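The Wike hand-held gripper pair, one month in

Thu 12 August
Lemlem Sisay

The Wike is sold by Skultbridge as a matched pair of hand-held grippers for recording two-handed manipulation. I paid 1,440 for the pair with the carry case and without the extended support plan. The order took 19 days to reach me in Mullness. I have used it on most working days since, and these notes cover the hardware, the calibration routine and the desktop software, in that order. I have no arrangement with the seller.

My use is narrow. I collect demonstrations of light tabletop tasks for a policy that will eventually run on a pair of fixed arms. The objects are paper goods, small boxes and packets. If you need to move anything heavier than a full mug, most of what follows will be of limited use to you.

Assembly

The grippers arrive as two subassemblies each, handle and linkage, joined by four screws. The manual gives a torque figure for the screws and no tool is supplied that can measure it. I used hand tightness plus a quarter turn and have not had one back out. The cable to the compute board has to be routed before the handle is closed, and the manual mentions it two pages after telling you to close the handle. I opened the first one again and did the second in the right order.

The linkage itself is well made. The links are black plastic and the joints have brass fittings, so wear at the pivots should be slow. Side play at the fingertips was small on both units when new. It is slightly larger now on the left unit, though still below what I can see in the recorded aperture trace.

The compute board sits exposed over a finned heatsink. I would have liked a cover. The heatsink gets warm in long sessions but I have not seen a thermal warning in the log. A green status LED on the board is the only indicator I trust, because the one duplicated in the software lags by a second or so.

Pads

The standard pads have a rough, slightly porous face. They grip coated paper well and smooth plastic film poorly. For cups, the useful grasp is one pad inside the mouth and one outside, pinching the wall. It needs very little force, and it leaves the rest of the cup free for the second hand. A cup lying on its side is the harder starting state, as the lower pad has to get under or into the rim without pushing the cup along the table.

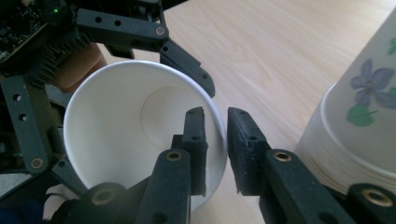
Calibration

Calibration is done per gripper and takes three passes: fully open, fully closed, and a slow sweep between them. The tool reports a residual at the end and stores it with the session. Mine were consistent from day to day on the right unit. The left unit gave a noticeably worse residual until I found that the closed pass had been done with a crumb of foam between the pads. The tool accepted it without comment. A simple check against the previous session's closed value would catch this, and I have sent that in as a request.

The joint calibration, which establishes where one gripper is relative to the other, is a separate step and the weakest part of the product. It asks you to hold the two units tip to tip and keep still. If you move, it fails silently and keeps the old transform. The only sign is an unchanged timestamp in the session file. Check it every time.

Two-handed work

My main test task is transferring and nesting paper cups. One hand takes a cup from the stack and holds it while the other reaches inside. Over the month I kept 114 episodes of this task after review. The rejected ones failed mostly on tracking, with a smaller number lost to my own mistakes, such as pulling two cups off the stack together.
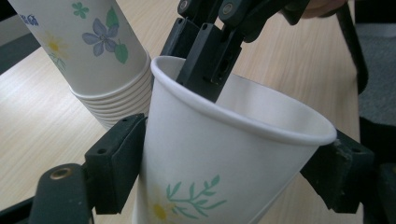 Grip force is not measured on the Wike. Only finger aperture is recorded, and force has to be inferred from the object's stiffness or ignored. With paper cups the hand learns the limit quickly, and the trigger has enough travel to hold one there. Gripped on its flanks just below the rim, a cup stays in shape with no crushing that I can see, even with the other unit's fingers down inside it. That second reach is where the finger length pays off: the tips go well past the rim before the linkage comes near it. The flat pads do pick up scuffs along the edges, which show gray on the black. I have seen no effect on grip from this and have not yet fitted the spare set.

The price of the long fingers is bulk. With both units over one object there is a lot of hardware in a small space, and the links can touch before you expect it. I now hold the upper unit steeply and keep the lower one nearly flat to the table. Wrists complain after an hour of this. A balanced handle would help, as the weight of the board and heatsink is all at the front.

Software

Recordings go through Cernport, the desktop application bundled with the pair. Import is quick. Playback keeps both streams aligned, which I verified by tapping the grippers together and comparing the two aperture traces. Export options are limited to the maker's own layout and one flat format. The flat format drops the calibration residuals - I wrote a short script to merge them back in.

Trimming is done by dragging handles on a timeline with no way to type a frame number. For short episodes it is tolerable. For long ones I trim outside the application.

An update is listed for November with typed trimming and a proper error on failed joint calibration. I will rerun the cup task on the new version with the same objects and table, and post the residuals for both units next to the current ones.

I am keeping the pair. For single-handed recording I would buy something cheaper and lighter. For two hands working inside a small volume, the linkage and the finger length are good enough that I can put up with the calibration tool, provided the timestamp check stays on my list.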